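Boutros Stock Manager User Guide
Section 5: Entering display pieces and small stock

This section covers items that sit on a counter or shelf in the shop: trays, stands, holders and the goods shown on them. Furniture and wall fixtures are covered in Section 6. Before you start, the shop name and tax settings in Section 2 must be filled in. Clear a table large enough to lay out a few pieces at a time.

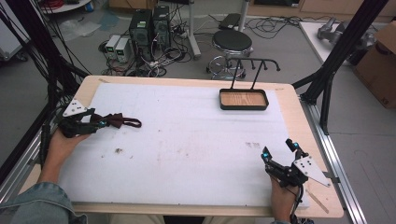
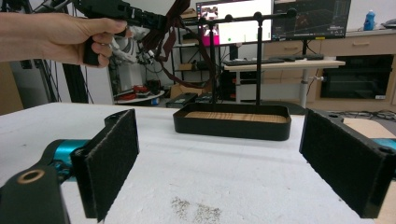
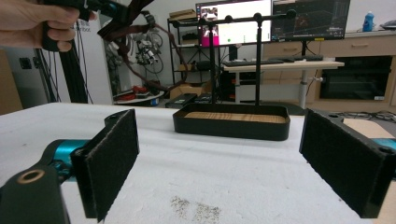
5.1 Before you begin

You will need:
The tablet or computer with Boutros installed
The label printer, loaded and switched on
A tape measure
The purchase invoices for the items you are entering

Sign in as Manager. A Clerk account can look up items and print labels but cannot create new records. If the Add Item button is gray, you are signed in as a Clerk.

5.2 Creating an item record

1. From the main screen, tap Stock, then Add Item.
2. Choose the item type. Use Display for pieces that belong to the shop and are not for sale. Use Goods for anything a customer can buy.
3. Type a short name. Names can be up to 28 characters, including spaces. Put the general word first and the detail after it, such as "Tray, black" or "Stand, two-post." The stock list sorts by the first word.
4. Enter the supplier. If the supplier is already in the system, the name appears after you type three letters. Tap it to select it. Typing the whole name again creates a second supplier with its own order history.
5. Enter the cost from the invoice, without tax.
6. For Goods, enter the selling price. For Display, leave this field blank.
7. Enter the location code (see 5.3).
8. Tap Save. The item number appears at the top of the record.

Note: Item numbers are assigned in order and cannot be changed. If you delete a record, its number is not used again.

Caution: Do not change an item from Display to Goods after it has been counted. Make a new record and close the old one. Changing the type removes the item from earlier count reports.

5.3 Location codes

A location code has a letter for the room, a number for the fixture and a number for the shelf. S-4-2 is the sales floor, fixture four, second shelf from the bottom. The standard letters are:

S Sales floor
W Window
B Back room
R Repair or cleaning

You can add your own letters under Settings, Locations. The Skarkville store uses K for the kiosk near the parking lot entrance, and this letter already appears if your copy was set up from the Skarkville file. Delete it if you don't need it.

An item can have only one location at a time. For goods kept in two places, enter the quantity for each place using Split Quantity on the second tab.

5.4 Items made of more than one part

Some display pieces come apart for cleaning or shipping. Enter these as one record if the parts are never used separately.

1. Open the record and tap Parts.
2. Tap Add Part and give each part a name.
3. Mark any part that can be reordered by itself.
4. Tap Done.

The label prints with the item number only. If you want a label on each part, set Labels to Per Part before printing. The part labels carry the item number followed by a letter.

Note: Parts do not appear in the stock total. A shop with 80 records and several parts under each one still shows 80 on the summary screen.

5.5 Printing and attaching labels

1. Open the record, or select several from the list by pressing and holding the first one.
2. Tap Print Label.
3. Check the preview. If the name runs off the side, shorten it and save again.
4. Tap Print.

Attach the label to a clean, flat area underneath the piece. Bare wood and fabric do not hold the standard label well, so use a tie-on tag for those.

Caution: Skollbridge label rolls come in two widths. The wide roll fits in the printer but prints off center unless the guide is moved out first. See the printer leaflet.

5.6 Importing a list from another program

If you have a spreadsheet from Cluvetti or a similar program, save it as a CSV file and choose Stock, Import. The first row must contain the column names. Map each column to a Boutros field when asked, then tap Check File.

The check shows rows that cannot be read. In our test file of 1,426 rows, 17 were rejected, all of them for a currency sign in the cost column. Take the signs out and run the check again. Nothing is saved until you tap Import All.

5.7 If something goes wrong

The record will not save: A required field is empty. Look for the red line.
The same item appears twice: Open both, choose the one to keep, then tap Merge in the other.
The count is off by one after a merge: Run Recount from the Stock menu.
The label prints blank: The roll is in upside down.

Questions about this section go to Jocelyn Fortin in customer support. The phone line opens at 9 a.m. Have the item number and your version number ready. The version number is at the bottom of the Settings screen.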